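Print this page | E-mail this ticket
3 min read | 2 comments | 0 shares

Ticket 77: Folded T-shirts do not fit the drawer and come out uneven

Opened: 9/16/19
Location: Collham guest house, upstairs bedroom
Reported by: Tane McPhee
Status: Closed

Problem as reported

Cotton T-shirts folded on the bed are coming out at different widths. When they are stood up in the Dirnison drawer, the wide ones catch on the drawer above and the narrow ones fall over. One sleeve usually works its way out of the fold by the time the stack is carried across the room. Same result with the Prutix folding board and without it.

Checks

1. Drawer size. Measured inside, front to back: 40 cm. Enough for one row of shirts folded in the usual way. Drawer runs freely when empty. No fault found.

2. Folding board. The board is narrower than the larger shirts need, so the sleeves get doubled back twice and make a lump at the shoulder. Board set aside for the rest of this ticket.

3. Folding surface. Shirts are being folded on the bed, over the fitted sheet. The sheet is rumpled, mostly on one side and along the wall, and a shirt laid over a ridge will not fold to a straight line. Pull the sheet toward you before starting and keep to the smoother part of the mattress.

4. Laying out. Tested with the blue-gray T-shirt. Turn it sideways so the body runs along the bed, with the neckline to your right and the hem edge along the far side. Flatten it from the middle outward with both hands. A few soft creases are fine and do not change the width. 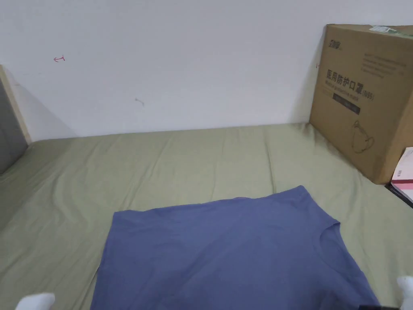 5. First fold. Bring the near side in toward the center, stopping just past the edge of the collar. Lay the sleeve back on itself so it stays inside the fold. Repeat with the far side. The two sides should meet or nearly meet. If they overlap by a lot, open them and start over.

6. Second fold. Bring the hem up to just short of the collar, then fold in half, and in half again if the shirt is long. Press down once with a flat hand.

Cause

Shirts were being picked up at the shoulders and folded partly in the air, then dropped on the sheet. The sides were never lined up with the collar, so each one came out at its own width.

Fix

Refolded the stack using steps 4 to 6. All stood up in the drawer and it closed. Board returned to the hall closet.

Also noted

Small gray scuff on the white wall behind the bed, and a hand-drawn red mark higher up to the left. Not part of this ticket. Passed to the paint list for March.

Comments (2)

Tane McPhee: Tried it with the long-sleeved ones. Works if the sleeve goes down along the body before the side comes in. Please add.

Tamošiūnaitė desk: Added to the laundry sheet under step 5. Closing.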